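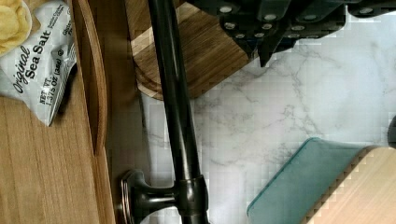 Brurnolora makes bound address books, guest books and household record books, and sells them from a workshop in Wurnby and through this website. We also sell refill sections for the books that take them, plus a small range of cover papers for people who do their own binding. The best known of the papers is Worktop, which goes on most of our kitchen record books. It has the look of a white marble countertop, with soft grey veins that branch and swirl over the surface, some of them on the diagonal and some thin and wandering. The rest of the papers are plain colours, apart from one stripe.

What we make

Address books are still the largest part of the business. People often tell us they thought everyone had stopped using them, and then order two. Ours have cut tabs, a sewn binding and more room per entry than most, with space for an old address to be crossed out and a new one written beneath it. The letters are not given equal space. M and S get extra pages, Q and X share a tab, and the back of the book has unlettered pages for whatever runs over.

Guest books come in landscape format only. We tried a portrait one and it did not lie flat on a hall table, so we stopped making it. They are bought for holiday lets, weddings, churches and small museums, and can be had with ruled columns (name, date, where from, remarks) or left blank.

Household record books are the part of the range that takes the most explaining. A record book is a place to write down the things you need once every few years and can never find - paint colours, the size of the filter in the cooker hood, when the boiler was last serviced, who put the fence up. The kitchen version has pages for freezer contents and for recipes that have been changed so often the printed one is no use. The pages are headed but otherwise left open. Earlier versions had a great many boxes to fill in, and customers wrote across them.

How the business began

Brurnolora began as a stall selling second-hand office stationery. Much of it was old ledger stock, and the ledgers sold faster than anything else on the table. When they ran out we looked for new ones of the same kind and could not find any with paper that took ink properly, so we had some made. The first order was for 2,000 books, far too many, and the last of them went out of the door a long time after we had expected. A few had faded along the spine by then and were sold at half price.

We did not bind our own books at that stage. That changed when the Tsoukalas bindery closed and we took over the lease on its building, along with a guillotine, a nipping press and a sewing machine. The sewing machine is still in use. The old name is still painted over the yard door and deliveries are sometimes addressed to it, which does no harm.

Paper and materials

All of our writing pages are printed on Dranitz, a cream uncoated paper that we have made up in two weights. The heavier one goes into guest books, where you cannot tell what sort of pen will be used. The lighter one goes into everything else. Both will take fountain pen ink without feathering in normal use, although a very wet nib will show through the lighter weight, and we would suggest writing on one side only in that case.

Cover boards are recycled. Cloth spines are cotton. Ribbons are polyester, as the cotton ones frayed. We do not use leather and have no plans to, so please do not ask us for it as a special order.

The cover papers are printed in flat sheets and the pattern is not matched from book to book. If you order several kitchen record books in Worktop, the veins will fall in a different place on each cover. This is normal and we cannot pick out a particular one for you.

Refills

Refill sections are made for the household record books and for the larger address book. They are held by a cord and do not need punching. Sections bought now will fit any record book we have made with a cord spine, but they will not fit the early sewn ones. If you are unsure which you have, open the book at the middle: a cord spine has a loop of elastic at the head and tail. Send us a message if you still cannot tell.

We keep 3 sets of tabs in stock: English, Welsh and blank. Other alphabets can be cut to order with a longer wait.

Repairs

We repair our own books and no one else's. New spine cloth, new ribbon and re-gluing of loose endpapers are done at a fixed price, listed on the repairs page. Please take out any loose letters and photographs before posting a book to us. At the last stocktake our repairs ledger stood at 1,184 entries, most of them ribbons.

Visiting the workshop

There is a small shop counter at the front of the building where you can look through the full range and try a pen on the paper. Seconds are kept on the lower shelves and are not sold online. The workshop itself is open to visitors on one afternoon each June, and details go on the news page beforehand. There is one step at the front and a level entrance through the yard.

Parking in Wurnby is difficult on market days. The yard is used for deliveries and we would ask you not to park in it, even for a short time.

Trade and bulk orders

We supply shops, and we also print headed pages for guest houses and clubs. The minimum for printed headings is one carton. Trade terms and a current price list are sent on request - please use the trade form and tell us the name of your shop.

Page last updated December 2, 2018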